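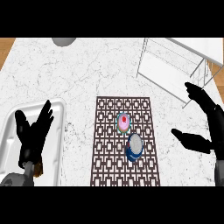

Figure 1. Kitchen counter with dish rack.

Household Water Use in Student Apartments at Kemstead
Final Project Report, Environmental Studies
Submitted 29 April 2020

1. Introduction

Water bills for the apartment buildings on the north side of Kemstead are paid by the college and are not itemized for residents. Students who live there receive no information on how much water they use. This project set out to measure water use in the kitchens of these apartments and to find out whether a simple printed notice above the sink would change it. Bathrooms and laundry rooms were outside the scope of the project.

2. Background

Kemstead draws its water from the Narnitz reservoir, which also supplies several farms to the south. Restrictions on lawn watering were in place when the project was proposed in September, and indoor use was not limited. An earlier class report on the Cullinane residence hall looked at showers only and did not include kitchens, as that building has a shared dining room.

3. Method

Forty apartments agreed to take part. A small flow meter was attached to the kitchen faucet in each one and read once a week. After the first reading period, 20 apartments received a notice with three suggestions: fill one side of the sink for washing, turn off the faucet while scrubbing, and let dishes dry on a rack. The other 20 received no notice. Residents in both groups also filled out a short survey on their cooking and dishwashing habits. Survey forms were returned by 72 residents.

4. Results

Average kitchen use before the notice was some 700 gallons per apartment per month, with little difference between the two groups. In the weeks after the notice was posted, use fell slightly in the apartments that received it and stayed level in the others. The drop was largest in the first week and became smaller with each reading. Apartments where residents cooked together used less water per person than those where each resident cooked alone.

Most residents who returned the survey said they washed dishes under a running faucet. Several wrote that the sink was too small to fill.

5. Limitations

Two meters leaked and had to be replaced, and the readings for those weeks were left out. The number of residents at home varied, especially near holidays, and was not recorded. Readings ended earlier than planned when residents moved out in the spring.

6. Recommendations

The notice should be tested again over a full school year. It is also recommended that the college share monthly water figures with residents of each building, beginning with Prornon House, where separate building meters are already installed.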